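The Dog Nobody Clicked On

December
By the Pets & People desk

Search stories, shelters, events
Go

214 shares 38 comments

I went in for a cat. I want that on the record, because my sister has been telling people I "always wanted a big dog," and I did not. I wanted a small gray cat that would sleep on the radiator and ignore me while I worked. I had the carrier in the back seat and everything!

The shelter is out past Plelar, where the county road drops down to the river and your phone loses its signal. It's a low brick building that used to be a feed store, and if you go in on a damp morning it still smells a little like molasses. There's a bell on the counter and a sign asking you to please not ring it, since it sets off the beagles. I rang it. (I hadn't read the sign yet.) So that was my introduction to everybody.

The cats were lovely. I sat on the floor of the cat room for an hour and got climbed on, and I'd more or less settled on a tabby with half a tail when I asked for the restroom and took the wrong hallway back. That hallway is where they keep the dogs who've been there a while. The puppies are up front by the windows, and so are the fluffy ones. The long hallway is for the seniors, the barkers, the ones with a medical chart, and at the very end, in number 21, there was a big rust-colored hound lying with his chin on his water bowl. He opened one eye, looked at me, and shut it again.

I've been turned down by people with more enthusiasm than that, and I was completely charmed.

His card said he was nine, that he'd come in as a stray, and that he was "mellow." It also said he'd been there for 6 months. When I asked at the desk how come, the woman there turned her monitor around and showed me his page on the adoption site. One photo, taken from above, mostly ear. The puppy listings were getting looked at all day long. His had barely been opened.

I had never thought about this side of it. I suppose I pictured families strolling through and locking eyes with their soulmate, the way I sort of did, but most people have picked their animal out at home on the couch before they ever start the car. They come in with a name and a screenshot. A quiet old dog who doesn't photograph well could be the best company in three counties and still spend his summer staring at a drain.

So the shelter has been trying something different. They call it the day-out program, and it's as simple as it sounds: you sign a form, you get a leash and a bag with treats and a towel, and you take a dog out for the day. Go hiking, go sit on a bench in Nseir and eat a sandwich, take a nap together if that's your speed. You bring the dog back by 5 p.m. and write a few lines about how it went. Does he like car rides? What does he do when he sees a squirrel? Those notes go straight on the dog's page, and they're so much better than "mellow."

I borrowed the hound twice before I admitted what was going on. On our first outing he rode the whole way with his head on the gearshift, which made third gear a negotiation. On the second I took him to the farmers' market, where he leaned on strangers. That's his one trick, leaning. He picks a person, walks over, and slowly applies his entire weight to their shins until they have to grab something. He did it to the honey man and a bride.

My notes ran onto the back of the form.

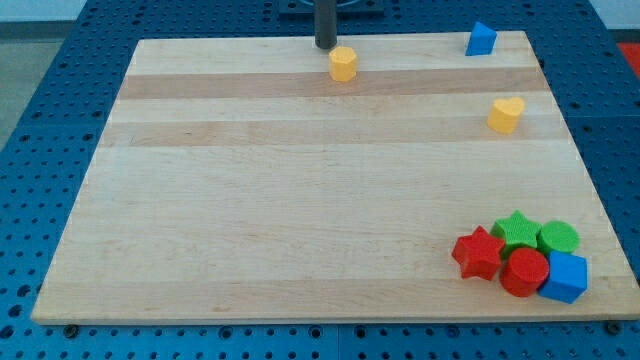

Urix wrote in after I mentioned the program in last month's column, saying that a day out can be hard on a nervous dog, and that getting attached for an afternoon and then going back to a kennel might do more harm than good. I took that question to the desk, as it had been nagging at me too. They told me they don't send every dog. Some of them get worked up by the car or by crowds, and those dogs get a quiet visit in the yard with a regular walker. For the rest, the staff say they come back tired and sleep soundly, and the people who borrow them talk. They talk to their neighbors and their coworkers and to anybody stuck in line behind them. I'm doing it right now.

Money comes into it, of course. An old dog usually arrives with an old dog's teeth, and the hound needed a dental that the shelter couldn't have swung from its regular budget. They have a senior fund for that, and last spring's Kesitz Walk brought in $2,000 for it, which got several of the long-hallway crowd their teeth cleaned and their bloodwork done. If you've never been to the walk, go! It's 2 miles, flat, and extremely slow. There's a dog in a wagon every year. Nobody is timing you, and there's chili at the end.

If you're thinking of going out there, a few things I wish I'd known. Wear shoes you don't care about. Ask to see the long hallway, because they won't push you toward it. Tell them the truth about your life, stairs and work hours and all, and let them suggest someone. They know those animals, and they steered the couple ahead of me away from a gorgeous young shepherd and toward a squat brown thing with an underbite, and the last I saw of them they were lifting it into their back seat like it was made of glass. And bring old towels. They always need towels, any color, holes are fine.

As for the cat, the tabby with half a tail went home with a retired couple that same week, and I hear she runs the house. The carrier's still in my garage. The hound is asleep under my desk with his chin on my foot, and my foot has been numb since lunch.

Day-out forms are at the front counter. Please don't ring the bell.

38 comments Share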